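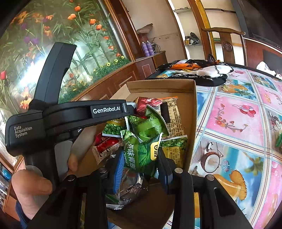 Someone on the Guketti side wrote back on Thursday asking why the snacks can't stay in the carton they came in, and whether sorting them is worth anybody's afternoon. Fair question. My answer went back in two lines, and the longer version goes in this notebook so it can be found later.

The carton works fine as a carton. It is a bad shelf. Packets go in standing up, then more go in on top, and within a day the tall ones are holding up the short ones and you have to lift half of it out to read a label. Green on green is the worst. The garlic packet and the green bags look the same from the doorway, and people pull up the wrong one, put it back on its side, and the next person can't see it at all.

Entry, Thursday, 2:40 p.m.

Snack box, shared table, oilcloth end. Flaps left standing. They make the box taller and keep the back row from tipping out, but they also hide anything leaning against the cardboard. Tried folding two of them down inside. That eats space and the foil bags slide behind them. Folded them back up.

Sorting order I settled on:

Stiff or flat packets at the back, upright, printed side forward.
Crinkly bags with air in them in the middle. Do not press the air out, they split at the seam.
Foil bags at the front, lying down, one layer.
Anything open goes out of the box completely and into the tin.

I started with red and white in one corner and greens in the other, by color. Gave up on that. Color tells you the brand if you already know the brand, and half of us don't read the labels on the imported ones. By shape is faster to put away and nobody has to be taught it.

Weighed the box full on the parcel scale with the motto sticker on it: over what the top shelf in the Puvmont cupboard is meant to take, so it stays on a table or goes on the bottom shelf. The bottom shelf is 301 mm high in the clear. Box with flaps up does not fit. Box with flaps down fits with a finger to spare – but then see above about the flaps. Cutting them off is the obvious thing and I don't want to do it until we know whether this carton has to travel again.

Things to fix on the table itself:

The clothes at the back need to go home or go on the hooks. There is a chain lying on them, and it will end up in the snacks or on the floor. Note left on the door.

The oilcloth is good for this. Crumbs wipe off, and the box slides if you want it closer. It slides a bit too well when you are pulling something out of a tight spot, so hold the rim with the other hand. The pattern is busy (coconuts, cocktail glasses, cherries, the lot) and small sachets disappear on it. Twice now I have put a sachet down and had to feel for it. A plain tray would solve that. There should be one from the Motosska order, the shallow gray kind, under the sink.

Shopping and stock: 3 packets to be thrown out, dates gone. Wrote them on the sheet. The Henríquez delivery comes in smaller cartons, 222 mm on the long side, and one of those would hold the foil bags on their own. If I can get hold of two, the split is foil in one and everything else in the other, and the big carton can be flattened. Ask at the loading door before lunch, they crush them in the afternoon.

4:15 p.m.

Went through the box a second time using the order above. Quicker than the first pass. The tall tan packet at the back makes a good divider, so I am leaving it as the last thing to be eaten, which I know won't last. Printing on it is too small and dense to read without taking it over to the window.

One packet had a pinhole near the top edge. Moved it to the tin.

Reply to Guketti, for the record: yes, worth an afternoon once, then five minutes whenever a delivery comes in. If it is left until the carton is full again we are back to lifting everything out. They asked about lids. No lids. People leave lids on the table and then the lids need a place too.

Still to do: tray from under the sink, small cartons, tape on the corner of the oilcloth that curls, new sheet for the dates (the old one is full on both sides). Check the bottom shelf measurement again with the shelf paper in.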